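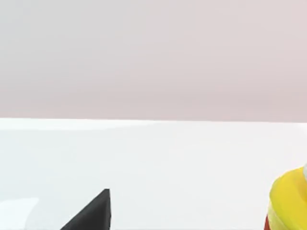
3.2 Naming of pale neutrals

Pale neutral paints make up a large share of the colors sold for home interiors, and they are also the colors for which buyers and sellers agree least on a name. The Illard card set used in this study contains 25 such paints, all of high lightness and low chroma. Each card was shown on its own against a medium gray surround, and the respondent was asked for the name they would use if they had to describe the paint to someone over the phone. Free answers were accepted. A total of 1,371 answers were left after blanks and repeated entries were removed.

Answers were first reduced to a head term and any modifiers. "Light pinkish gray," for example, was stored as the head term "gray" with the modifiers "light" and "pinkish." Answers that named a material or a food ("putty," "oatmeal") were kept as head terms when they were given by more than one respondent and were otherwise placed in a residual class. Spelling variants were merged. Answers collected in Cáceres were given in Spanish and were coded in that language before being matched to the English terms, so that "rosa" and "pink" were compared only at the last step.

Agreement was highest for the cards closest to neutral and for those with a clear yellow cast. It was lowest for the cards between gray and pink. A wall of this type is shown in Figure 2, where a pale, muted pinkish gray stands behind a white tabletop. The color is nearly uniform, but it is slightly cooler toward the upper left and rosier toward the right. Differences of this size are common on painted walls, and they matter for naming when the paint lies close to a category boundary. Respondents given cards from this region split between "gray," "pink," and "beige," and many used two of the three terms together.

The position of the modifier was informative. Respondents who used "gray" as the head term tended to add a hue word, while those who used "pink" tended to add a word for weakness, such as "dusty" or "faded." We take this to mean that the two groups saw similar colors and differed in which property they treated as the main one. A second reading, that the groups differed in adaptation to the room lighting, cannot be ruled out with the present data. The lamps at the Parport site were warmer than those at the other sites, and the use of "beige" was also higher there.

Order effects were small. Cards that followed a strongly yellow neutral were named "pink" a little more often than the same cards in other positions, in the direction expected from successive contrast. The order was drawn separately for each respondent by the Alo survey software, and the effect should therefore not bias the pooled results.

3.3 Consistency on repeated naming

A subset of respondents named the full card set again in August, under the same lighting and in a new random order. Two names were counted as consistent if they shared a head term, regardless of modifiers. Consistency followed the same pattern as agreement between respondents, with the lowest values again found between gray and pink.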